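Week 4 Handout: Notes from the Siletthorpe Visit
Introduction to Automation, Section 2
Prepared by Manju Kandpal
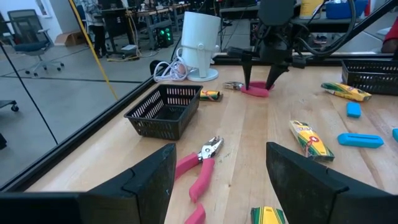 Wrist camera view, two-arm station. Pliers between the near fingers, second gripper over the pink eraser-like piece.

The group went to the Mathur building in Siletthorpe on September 18, 2024. These notes cover the tabletop station, where we spent most of the afternoon. The conveyor cell will be handled in a separate handout. If you missed the visit, read this one before lab and borrow a classmate's sketch of the floor layout.

Our host was Duangjai Saithong, who runs the station. She calls the two arms Florent and Plusto, and the names are used below so that your notes match hers. Florent carries the camera view printed on this handout. Plusto is the arm reaching in from the far side of the table.

1. The task

The demonstration was a sorting job. Small desk items and hand tools are spread over a wooden table, and the arms put them into black mesh baskets. Crayon boxes, erasers and pliers were chosen for their different shapes and surfaces. A crayon box can be crushed. A flat eraser gives the fingers very little height to work with. Pliers have their weight at one end, and the handles can spread.

2. Reading a wrist view

The camera moves with the hand, so the fingers stay in the same place in the picture while the table moves. New operators find this confusing for the first hour or so. Look at the gap between the fingers first, then at what lies in it. In our view the pliers have their jaws pointing away from the hand and the pink handles toward it. Decide for yourself whether you would grip at the handles or nearer the pivot, and write down why. We will compare answers in lab.

The wrist view is poor at showing height. Saithong's rule is to line up sideways first, then come down slowly, and stop if anything looks wrong.

3. Two arms, one table

Each arm has its own work zone, with a shared strip in the middle. Only one arm may enter the strip at a time. The limit is set in software, and the operator can also pause either arm by hand. Several of you asked about cables. They have to be long enough for the wrist to turn fully but must stay clear of the fingers – check this before every run.

4. Figures from the talk

Runs logged in August: 737
Planned for the month: 500
Runs accepted after review: 505

A run is one item, from first movement to release. Saithong did not give a breakdown by item, so please don't guess at one in your report.

5. For next week

Write one page on a single item from the table. Cover where to grip it, which way the hand should face and what could go wrong on the way to the basket. Include a top-view sketch with the finger positions marked. Hand it in at the start of lab. Pairs are fine, but each person turns in a separate sketch.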